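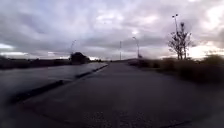

Skevumley Shoppers' Forum: Minutes, 21st February

Present: Wing-sze Fu (chair), Teodoro Bravo, Recep Polat, Fuseini Quansah. Ramiro Arrieta took the minutes and joined in where noted.

1. Minutes of the last meeting

Approved with one change. The earlier minutes said Clemby had "resolved" the refund complaints. Mr. Polat asked for this to read "said it had resolved". Agreed.

2. Clemby appliance protection plans

Ms. Fu read out the reply from Clemby's customer office. It says the company has "taken the forum's concerns on board" and that people charged a $70 visit fee for a repair that never took place will be "reviewed for a goodwill credit." The letter gives no date and does not say who does the reviewing.

Mr. Bravo wanted to know what a goodwill credit is. As far as anyone could tell from the letter, it is a voucher toward another Clemby plan. He said a person who paid for a repair and got no repair is owed money, and goodwill doesn't come into it. Mr. Quansah agreed but thought we should take the vouchers seriously for anyone who wants one. Mr. Polat could not think who that would be.

The six members who sent us their paperwork have all been told something different on the phone. One was told the fee covers mileage. Another was told it is refundable after 3 failed visits, a rule that does not appear in the contract we have. Mr. Arrieta has asked twice for a copy of the full terms and has received the brochure both times.
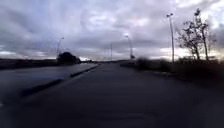 Can a member get the visit fee back while the review is going on?
Only by asking for it in writing and keeping a copy. Clemby has told callers to wait, but nothing in the contract says they have to.

Action: Mr. Bravo to draft a short letter members can fill in themselves.

3. The "300 happy customers" claim

Clemby's letter enclosed a page stating that 300 customers had rated its refund service as good or excellent. Ms. Fu asked how many customers were surveyed. The page does not say. Mr. Quansah pointed out that it also does not say whether these people had asked for a refund. Mr. Polat moved that the figure be left out of our newsletter until there is something to go with it. Agreed, with no votes against. 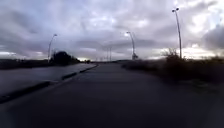

Reading time: 3 minutes

4. Soler payment disputes

Mr. Quansah reported on members who paid Clemby through Soler and tried to dispute the charge there. Soler's help desk sent them back to Clemby, and Clemby sent them back to Soler. He has been promised a call from a supervisor since August and does not expect one. Ms. Fu suggested that members whose payment was funded by a credit card should go to the card company and ask about its own dispute deadline. Mr. Bravo said this should have been our advice from the beginning. Noted. 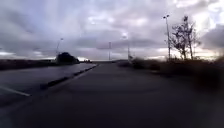
The contract wording took up the rest of the item. Clemby separates a "service visit", for which the fee is kept, from a "covered repair", for which it is not, and Mr. Polat has yet to find the place where one ends and the other starts. He said the difference was like the curb strip between the path and the paving to its left, low and narrow with much the same gray on either side. Mr. Arrieta thought the wording was probably careless. Mr. Polat thought it had been written with care, and asked that both views be recorded.

Action: Mr. Polat to send the two clauses to the Nitamstead advice center and ask for a written opinion.

5. Any other business

Ms. Fu has had an invitation from Clemby to tour its call center, lunch included. Mr. Bravo asked whether the people who handle refunds would be there. The invitation mentions only the marketing team. Declined for now - Ms. Fu to reply and ask for the full terms again.

Mr. Quansah reminded members to bring original receipts next time, as the photocopies from the last batch could not be read.

Next meeting: to be set once the Nitamstead opinion is in, or if Clemby puts a date on its review.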